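**Mamo answer paddle, dry-erase, single - bought from Warcombe**

I give this paddle four stars from five. I am writing a longer review than usual, as I could not find one when I was choosing.

I teach a small evening class in spelling and arithmetic for adults, nine people in winter, fewer when it snows. Before, we used paper. Everyone wrote the answer on a sheet and held it up, and after one month I had a full box of sheets with one word on each. So I looked for something that can be wiped.

First I tried a rectangular board from Estar. It was not bad, but it has no handle, and people covered half of the answer with their thumb. The Mamo paddle solves this. You hold it by the handle and the whole writing part stays free. The black border is thick and I like it, it makes the answer easier to find from the other end of the room.

The shape has one disadvantage. The top is wide but not very high, so a long word fits well and a column of numbers does not. For a sum like 2914 minus 100 there is space if you write small. For long division there is no space, and we do the working on paper and write only the result on the paddle.

Writing is pleasant with a good marker. I used the red Prukberg ones mostly. The line is clear and does not break, also when you write fast. With old, half-empty markers it becomes pale, but this happens on every board I own.

Now about cleaning. If you wipe it in the same evening, a dry cloth is enough. If you leave the writing until the next class, seven days in our case, a grey shadow stays behind and you need a damp cloth and some patience. Red leaves pink crumbs too, and they travel to everything near the paddle. I now put a big white board under it on the table, so the crumbs fall there and not on the wood. 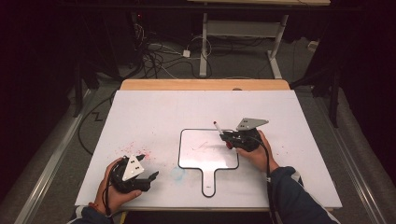

Denise wrote under my first short review that she keeps hers for the shopping list on the fridge side, and that the grey marks came off for her with a little rubbing alcohol, but she would not do it every week in case the surface goes dull. I have tried it once since then, on one corner, and I saw no damage.

The small hole in the handle is useful, I hang mine on a hook beside the door. I would like a second hole at the top.

Would I buy again? Yes, two more, if Warcombe sells them without the pen. The pen in my parcel was dry on the first day - this is where the missing star went.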